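Gramside games library to reopen with longer hours and a room for larger sets

For immediate release
06/07/2026

The Gramside Games Library, which lends board games, floor games and puzzles to households, schools and day centres, will reopen this month after a spring spent sorting, cleaning and relabelling its stock. The library has moved from the upstairs room at Swanepoel House to two ground-floor rooms in the same building. Both have step-free access from the car park.

The library now holds 3918 items. Borrowers can take up to four at a time for three weeks, and schools and day centres can ask for a longer loan. Membership stays free for anyone living in Gramside or Jultholm. People from further away can join for a small yearly fee.

Work on the stock began in May. Every box was opened, checked against its contents list and put into one of three groups: complete, missing parts, or past use. A total of 440 games were found to have pieces missing. Most of these have been made up again from spare parts, and the rest have been kept to repair others.

"People are usually very good about bringing things back whole, but small pieces do go under sofas," said Bianka Bakos, who manages the library. "We had one drawer full of odd counters and pawns, and it has been a great help. If you find a piece at home and don't know which game it came from, please bring it in anyway."

The second room will be used for larger sets, which were hard to store upstairs and were rarely seen by borrowers. These include garden skittles, giant draughts, floor snakes and ladders, and the oversized foam dice that go with them. The foam dice are among the most borrowed items in the library, mainly by infant schools and by groups for older people, who find them easier to hold and read than the ordinary kind.

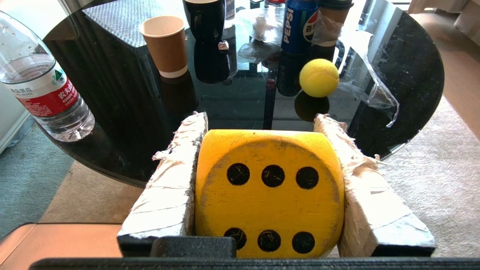
Foam dice are also lent on their own, without a game, and can be booked by telephone or at the desk. Scuffs and marks on the surface are treated as normal wear. A die is taken out of use when the foam has torn or when the pips can no longer be made out from across a table. Borrowers are asked to wipe foam items with a damp cloth before returning them and not to put them in a washing machine or on a radiator.

The library has also changed its labels. Each box now carries a large printed number on the short side, so that it can be read when the boxes are stacked, and a coloured sticker showing whether the game suits two players, a family or a larger group. The old card index has been copied on to a computer by Kenji Greenberg and Keisha Greenberg, and borrowers can ask at the desk for a printed list by age or by number of players. An online list is planned but no date has been set.

Shelving for both rooms was supplied and fitted by Giller, a joinery firm in Jultholm. The lower shelves are kept for heavy boxes and for items that children may want to take down themselves.

The library is starting a monthly games afternoon in the larger room, with places for 36 people. Tea, coffee and cold drinks will be on sale, and people may bring their own. Games will be set out on the tables, and staff will be there to explain the rules to anyone who wants help. Children under ten should come with an adult. There is no charge, but places should be booked.

Amos Ostrowski, who runs a day centre in Jultholm and has borrowed from the library for several years, said the new rooms would make collection easier. "We take the big floor games and the foam dice more than anything else. Getting them down the stairs was a two-person job, and now I can bring a trolley to the door."

The library welcomes gifts of games in good condition, and is short of jigsaws with fewer than 1000 pieces. It cannot take electronic games, or jigsaws with pieces missing. Anyone with a large number of items to give is asked to ring first.

Opening times are 10am to 4pm, four days a week, with one late evening until 7pm. The full timetable is on the noticeboard at Swanepoel House.

Press enquiries: Cletus Whitfield, Gramside Games Library, Swanepoel House, Gramside

Ends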